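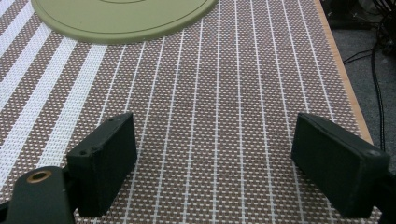
Setting the Everyday Table - notes for session four
Posted in October by Bianca Tudose

Welcome back, everyone, and a special hello to those of you who missed the last session because of the roadworks out past Lirkeck. We spent that evening on cloths and how to iron them, and I promised we'd move on to something less fussy. So these notes are all about mats, plates and bowls, the sort of table you might lay on an ordinary evening when there's soup on the stove and you'd still like things to look cared for. Please bring the notes along with you, as I'll be adding bits as we talk and you may want to scribble in the margins.

1. Start with the mat

I always put the mat down first and then leave it alone for a minute while I get everything else out. You'd be surprised how often you come back and see that it's crooked! The usual advice is to line the front of the mat up with the front of the table, a thumb's width in, and I still think that's a good habit for a rectangular table. On a round table you have more freedom, and we'll try both ways.

Woven mats are my favourite for daily use. They give a bit of texture to a plain table, they don't need ironing, and a few crumbs in the weave won't spoil your evening. Do shake them out over the sink before you wipe them. Mircea Surdu, who took this course two years ago and now helps me carry the boxes in, rolls his mats around a cardboard tube to keep them from curling at the corners. I just stack mine flat in a drawer with the heaviest one on top, and that seems to do the job.

2. Stripes, and which way to run them

This part always starts an argument, so let's have it properly. A striped mat can be laid with the lines running away from the person sitting down, or across in front of them. Running away makes the setting look longer and a little narrower, and across makes it look wide and settled. Neither is wrong. What does look odd is a mixture on one small table, unless you've done it on purpose and everyone can tell.

Uneven stripes are more interesting again. Some mats have the bold bands all gathered on one side and a much quieter weave on the other, and you have to decide what to do with the lopsidedness. You can hide it by setting a large plate dead centre, or you can let it show and keep the bold side clear. I like to let it show. If you have several the same, try turning every second one around so that the bold sides meet in pairs down the table.

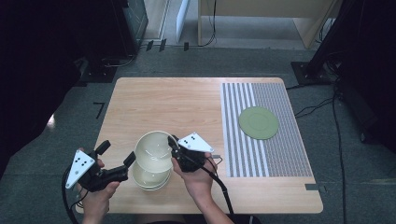 Striped mat with a pale green plate, and the white bowls stacked to the left of it.

3. A plate in a soft colour

With a pattern underneath, a plain plate is your friend. A muted green is lovely against white and grey, and it's kind to most food as well - carrots, eggs, a slice of dark bread, all of them look well on it. The only thing I avoid is a big pile of peas, which rather disappears.

Put the plate down lightly and look at it from where the guest will sit, and then from the doorway. These are two different views and the doorway is the one people remember. If it looks as if it's sliding off towards one side, move it a finger's width at a time. Costel Sima used to tell our group that a plate should have room to breathe on every side, and while I tease him for it, I do find myself saying it at home.

4. Bowls wait in a stack

For a soup or a stew, I'd sooner have the bowls stacked on the table beside the mats than laid out at each place. They take up less room and whoever is serving can fill them one after another and pass them along. Keep the stack close to the person with the ladle. A low stack is plenty, and if you're feeding a crowd make two. Before you start serving, have a quick look to see that the rims are sitting evenly, and straighten the top one if it's tipped.

When you take a bowl from the top, lift it straight up with a hand on each side. Dragging it across the one below makes a horrible scrape, and over the years it will mark the glaze too. (Severin Wieser puts a paper napkin between his good ones in the cupboard. A little extra work, but they're his grandmother's.)

White bowls go with nearly everything, so if you're starting a kitchen from nothing, buy those first and let your plates and mats bring in the colour.

5. To try before next time

Lay one place at your own table using whatever mat you have, one plate and one bowl. Leave it for the length of a cup of tea, come back and change a single thing. Then write down what you changed and whether you liked it better. Half a page is fine, and a sketch is very welcome from those of you who would sooner draw.

If you don't own a mat, a folded tea towel will do nicely. I also have 29 spare mats in the cupboard at the back of the classroom, so help yourself to one and pop your name on the list. Laurențiu Furtună will be joining us next session to talk about glasses and jugs, and he has asked that everyone bring one drinking glass from home, any shape, wrapped in something soft.

Last updated: October, 4:15 pm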